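Dried beans, the way I do them now

Home > Kitchen notes > Beans and pulses

Posted 03/07/2026 by Anjana Paul

Three emails this month asking why beans stay hard. Answering all of them in one go, quickly, got a pot on.

First thing. Old beans. Nine times out of ten it's old beans. A bag that sat two winters in the back of the cupboard will simmer all afternoon and still squeak on your teeth. Buy from somewhere that sells a lot of them. I use the bulk place in Nenville, the bins empty out fast. Write the month on the bag with a marker when it comes home. Mine say November, so they need using.

Sort them. Spread on a sheet pan, pick out stones and the shriveled ones. Takes two minutes. I skipped it once and paid a dentist.

Soaking. Overnight in plenty of cold water, more than you think, they drink it. Salt in the soaking water, yes. A good spoonful. People were told for years that salt makes the skins tough and it's the other way round, skins come out softer and there's less splitting. Drain, rinse, fresh water for the pot.

Forgot to soak? Everybody does. Bring to a boil, 2 minutes, lid on, heat off, leave an hour. Not quite as even but it's dinner.

Lentils and split peas, don't bother soaking. Black-eyed peas hardly need it either.

Red kidney beans are the one to be careful with. Soak, throw the water out, then a proper hard boil for at least ten minutes before you turn it down. Don't put them in a slow cooker straight from the soak, it doesn't get hot enough. Boil first, then slow cooker. Same for white kidney.

Now the pot itself. Heavy, with a lid. Water a couple inches over the beans. Onion cut in half, bay leaf, a few garlic cloves with the skins still on, glug of oil. The oil keeps the foam down. Bring up to a boil and then down to where it barely moves. A rolling boil knocks them about and you get soup with skins in it.
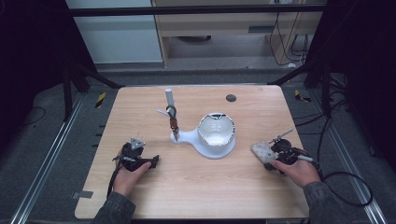 Acid is the other big mistake. Tomatoes, vinegar, lemon, wine, all of it goes in at the end when the beans are already soft. Put tomatoes in at the start and you can cook till midnight. Molasses slows things down too, which is why baked beans start with beans that are cooked most of the way. I line up the late stuff before I start so I don't toss it in early out of habit. Lemon juice, vinegar, chopped tomato, each in its own little dish on the table. Any small bowl works, a glossy white one like the one on the stand is nice for tomato, easy to see what's left in it. Stir in, ten more minutes, taste.

Testing. Eat five, not one. One bean tells you nothing, they don't all finish togehter. If four are creamy and one is chalky in the middle, keep going. Another test is to blow on a spoonful, if the skins curl back you're close. Close isn't done though. Eat five.

How long? Can't give you a number, sorry. Chickpeas in my kitchen, 90 minutes. Last batch from a different store, 95 and they were still firmer than I like. Navy beans less. Big limas less again and they fall apart if you look away. Start earlier than you need to, they hold fine in the pot.

Hard water. If yours leaves white crust in the kettle, that can be your whole problem. Pinch of baking soda in the soaking water. A pinch! Too much and they taste of soap and go to mush. Or use filtered water if you have it. My sister lives up above 3000 feet and hers always take longer than mine, she just uses a pressure cooker and has stopped complaining.

Salt again, because people ask. Some in the soak, some in the pot, then taste at the end and fix it. Beans that only get salt at the table taste like salted nothing.

Cool them in the broth. Don't drain hot beans and leave them sitting in a colander, skins split and they dry out. Shallow container so they cool quicker, then into the fridge. Good for a few days. Smell them if you're unsure and if you're still unsure, throw them out.

Freezing. Yes, with broth, enough to cover. Flat in bags or in tubs, leave some room at the top. Label them, frozen black beans and frozen kidney look the same through frost. Thaw in the fridge or tip the block straight into soup.

Save the broth. Chickpea broth especially. Rice cooked in it, or loosen a hummus with it instead of water. Black bean broth turns everything gray, use it in chili where it doesn't matter.

Few odds and ends:

Bean pot boiled dry and stuck? Don't scrape. Lift the top ones out into another pot, leave the burnt layer behind, new water. Taste before you serve to anyone.

Too thin at the end, mash a ladleful against the side of the pot and stir it back.

Too salty, more unsalted beans or a plain potato on the side. The potato in the pot trick never did much for me.

Foam in the first half hour, skim it or don't. I skim if I'm standing there.

Mixed bags of different beans are pretty but they cook at different speeds. Soup only.

Next one will be split pea, with the ham bone and without. Send questions before then if your's is a pea question.

Filed under: beans, batch cooking, freezer
Previous: Rice that sticks to the pan
Next: Keeping flour through the summer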